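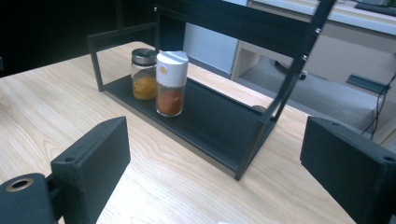 The spice rack, second station of the Sterndale open day.

The Directorate of Public Visits at Sterndale wishes to record the following account of the August open day, as required under its own rules. It was prepared by Eliseo Beltrán, Deputy Keeper of Demonstrations, and is entered without amendment.

Visitors were admitted at 9 in the morning. They were received in the lower hall, given a paper badge, and asked to state whether they had come to see the machines or to be seen by them. All but one chose the first. The remaining visitor, an elderly woman from Vorkidow, said that she would decide later, and her badge was left blank.

The first station was closed for repairs. The party therefore went directly to the second, where the Nimau unit was to be shown the work of a kitchen. The Nimau unit does not cook. It learns where things are kept, and it puts them back. The Office had provided a black metal rack and two glass jars of spice, one with a silver lid and one with a white cap. The procedure was explained. A person moves a jar while holding the gripper, and the unit afterward repeats what the person has done.

Mr. Laing of the regional board asked how many times a person had to do this before the unit understood. The Deputy Keeper replied that the approved number was 19. Mr. Laing asked what happened at the twentieth. The Deputy Keeper stated that he was not authorized to discuss the twentieth.

Visitors were then invited to try. A boy moved the white-capped jar to the far end of the shelf and returned it. His father did the same, more slowly. The woman from Vorkidow took the gripper last. She held it over the rack for about five minutes and did not touch either jar. She was reminded that others were waiting. She said that her husband had kept the red one on the left, always, and that she was trying to remember why.

The session was entered in the log as incomplete, and the party moved on to the third station, where there were refreshments.

At the close of the day the Nimau unit was started for its evening test. It went to the rack and stopped above the jars, and it stayed there for the same length of time. It then moved the red spice to the left.

The Directorate has examined the log and finds no instruction to this effect. The jars have been left as the unit placed them. The blank badge was found on the desk and has been kept with the records of the visit, in case its owner should write to ask for it.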